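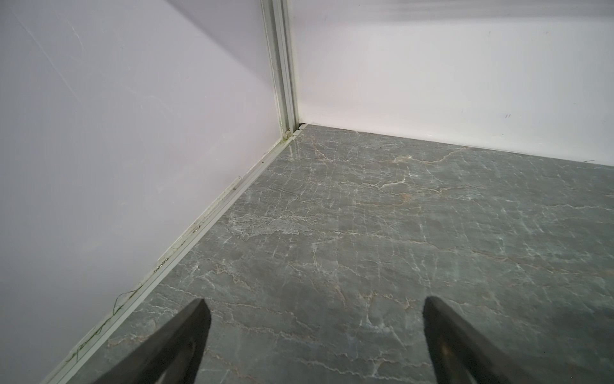
Verena Trummer
Hi all, joining in from Balavel. I read Chenxi's first post twice and I still don't agree that you need a proper darkroom to print black and white at home. You need somewhere you can make dark for two hours. I printed in a hallway for three winters and some of those prints are still my favourites!

chenxi_f
Fair enough, I probably put it too strongly. What I meant was that setting up and packing down kills the fun for a lot of people. By the time the trays are out and the towels are along the door it's nine at night and you've got work on Monday. A corner that stays set up, even a tiny one, means you can duck in and do one print. I've made more prints since July than in the two years before that, and it's all because the enlarger stays put.

Verena Trummer
One print? I can never stop at one.

stumby
Long-time lurker, first post. Loving this thread. I've got a spot under the stairs that I can just stand up in, and I've been going back and forth on whether it's big enough. What sizes are you all printing? I'd be happy with 8x10 to start, and my trays are all for that size anyway.

Nazar P
8x10 under the stairs is very doable. Stack your trays! Mine go in a rack one above the other – developer on top, stop in the middle, fixer at the bottom so any drips go the right way. It saves a whole bench. The only thing I'd say is sort out your air before you sort out anything else. Fixer in a cupboard gets old very quickly, and I gave myself a cracker of a headache the first weekend.

waltraud_r
Seconding the air. I'd also say paint the wall behind the enlarger matte black and leave the rest pale. People paint the whole room black and then can't find their tongs. Safelight bouncing off a pale wall is your friend, it's just the spill from the enlarger you want to soak up.

chenxi_f
Going to disagree with Waltraud here, sorry! I had pale walls all round and got a faint grey veil on my whites that drove me mad for weeks. Went dark grey everywhere and it went away.

waltraud_r
Did you do the coin test though? Put a coin on a bit of paper that's had a very light flash of exposure, leave it under the safelight for five minutes, then develop. If you can see where the coin was, it's the safelight and not the walls. My bet is you moved the lamp when you painted.

chenxi_f
...I did move the lamp when I painted. It used to be right over the developer. Will do the test on the weekend and report back.

stumby
Didn't know about the coin thing, that's brilliant. Doing that before anything else. Next question, paper. There's a bloke in Strachan selling a sealed box, 1,000 sheets of 5x7 resin coated, for 320 dollars. He reckons it's been in a cool shed. Worth it?

Nazar P
Depends how old it is. Ask him for one sheet from the box, develop it with no exposure at all and see if it comes up white. If it's grey you're buying fog. If it's clean I'd grab it, you'll learn so much faster when you're not scared of wasting a sheet.

Teresa Z
I'd pass, even if it's clean. A thousand sheets is a lot of one contrast behaviour and old multigrade loses its punch at the hard end. You'll be fighting flat prints and thinking it's you. Buy a fresh pack of 25, learn what good paper does, then play with the old stuff.

Nazar P
See, I learned on old paper and it made me a better printer. But I also threw a lot of flat prints in the bin, so maybe Teresa has a point.

Teresa Z
Ha, I'll take that. Also stumby, write everything down. Height, f-stop, seconds, filter, on the back in soft pencil. I have 111 prints from my first year and couldn't tell you how I made any of them. There's one of the Jimico ferry in fog that I'd love to print again and I've had four goes and never got near it.

Verena Trummer
Post the ferry one!

Teresa Z
Will scan it tonight. The colour of it is lovely too, it was an old warmtone paper that they stopped making.

stumby
Thanks heaps everyone. Plan is fan first, then coin test, then a small fresh pack. I've asked the Strachan bloke for a sample sheet anyway – can't help myself. Does anyone have a favourite way of blocking a door gap that doesn't involve towels?

waltraud_r
Black felt strip, stapled on both sides of the door. Sit in there for ten minutes with the hall light on and mark every leak with chalk.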